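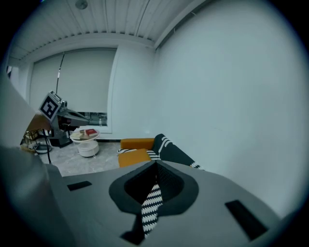 Put the Short Record Back on the Shelf

I bought Dirnavura's new record at a show in March, took it home, and played it three times before bed. I could do that because the whole thing runs 25 minutes. Six songs, a small instrumental that barely gets going, and then you're back at the start with the urge to hear it all over again!

I want more records like this one. Somewhere along the way bands got the idea that an album has to be long to count, and so we get seventeen tracks, two remixes and an acoustic version of the single. I love plenty of long albums (Koltemgate's second one still floors me, all 74 minutes of it), but most bands don't have that much to say every two years, and the songs in the back half pay for it. When did you last hear anyone argue about track fourteen?

Dirnavura pressed 900 copies and had sold 774 of them by the time I got to the table. Nhyira Dogbe, who sings and plays the organ parts, told me the label had asked for four more songs. The band had them. They were finished and mixed, and they stayed home. I think that was brave, and I think you can hear it in the way "Lurkton" slams straight into "Borbély" without so much as a breath — my favorite ten seconds of music this year.

People will say it's poor value. I paid full album price and I'd pay it again tomorrow. I've spent more on double LPs where I only know side one. A short record gets played while the pasta boils, and again while you do the dishes, and by the end of the week you know every drum fill on it.

So, bands, please: if you have seven good ones, give us the seven. Save the others for a B-side. I still buy those too, and I'd love a reason to buy more.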